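Working Safely Beside a Two-Armed Robot: What We Wrote Down and What We Changed

Project report, second-year group, submitted 2023-08-11
Sarla Nishad, Yogesh Rawat, Manju Kanaujia
Supervisor: Bimla Bhatia

How we came to this subject

When we first sat down with Mrs Bhatia in January to choose a project, all three of us wanted to teach the robot something clever, and I think she let us go on hoping for a good half hour before she asked who was going to write the rules for the room. We looked at each other. The Prakska lab had a sheet of paper taped inside the door, left by an earlier group, and it said to wear shoes and not to run. That was all there was, and so the rules became our project, and by the end we were rather fond of them.

The task the robot does is a simple one to explain. It takes parts from a shelf and puts them into a bin, one after another, while one of us stays close by to watch and to put things back for the next round. We are near the arms a good deal of the time, and that is why the rules matter.

What the standards told us

We read the general guidance on industrial robots and on people sharing a space with them, and I will admit that the first reading went badly. Much of it is written for factories with fences, and we had no fence. Yogesh made us a plain-language summary, which went through several versions (the early ones were longer than the thing they were summarising!), and from it we took the ideas we could use in a small room: look for the hazards first, take away the ones you can, slow the machine down when somebody is near, and keep a stop button where a hand can find it without looking.

We also wrote to Hipólito Echeverría at Drodetti, who looks after safety training there, and he kindly sent us two pages of comments. His main advice was to write the rules while standing in the room with the robot switched on and a colleague at the stop, as he felt that rules written at a desk tend to cover the dangers one has already thought of. We took this to heart and threw away most of our first draft.

Our rules for the working area

The parts shelf is loaded only when the arms are stopped. Parts of one kind are kept together, with the larger pieces on the upper board and the small blocks and discs on the lower one, so that the person loading doesn't have to reach across one sort to get at another.

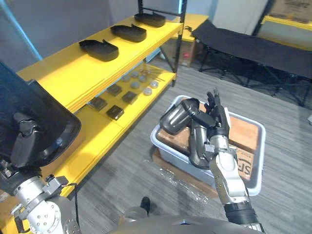 The collecting bin goes within reach of the arm that is filling it, and whoever sets it down checks that the arm can get to it without passing over anybody's feet. Manju insisted on this one after watching Yogesh crouch to straighten a box while the arm was still paused and not stopped. Paused and stopped are different states, and we now use the two words with great care, even when we are tired and it sounds fussy.

The speed of the arm is kept to 30 per cent whenever a person is inside the taped line, and we agreed that this would hold for demonstrations too, when there is always a temptation to show off a little. The tape is Tesa, the wide sort, and it has stayed down on the carpet better than we feared.

Cables and packing material came up again and again. A loose sheet of plastic is slippery under a shoe, and a hanging cable can catch on an elbow, a human one or a robot one. Our rule is that the floor gets a look before each session and again after any box has been opened. We argued for some time over whether this should be a rule or merely a habit, and Mrs Bhatia settled it by asking how we would teach a habit to next year's group.

Lastly, one person watches and does nothing else. No phone, no notes. The watcher keeps a hand on the stop and says "clear" aloud before the arms move.

Trying the rules out

We kept a log over 370 rounds of the shelf-to-bin task. The watcher pressed the stop more often in the early sessions than in the later ones, though we can't claim the rules alone did that, as we were also getting used to the work. The log has a column for near misses, and it took us a while to fill it in frankly, as it feels like telling tales on a friend. Sarla's suggestion of leaving names out of that column helped a great deal.

We had 3,000 rupees from the Chaturvedi student fund and spent most of it on tape, printed signs and a longer lead for the stop button. The lead was the best purchase by far.

What we would still like to do

The rules say little about visitors, and they should. We would also like somebody outside our group to follow them from the page, with none of us there to explain what we meant, and to mark every place where they had to guess. Mr Echeverría has offered to read the next version, and we have left the log and the signs with Mrs Bhatia for whoever takes it on.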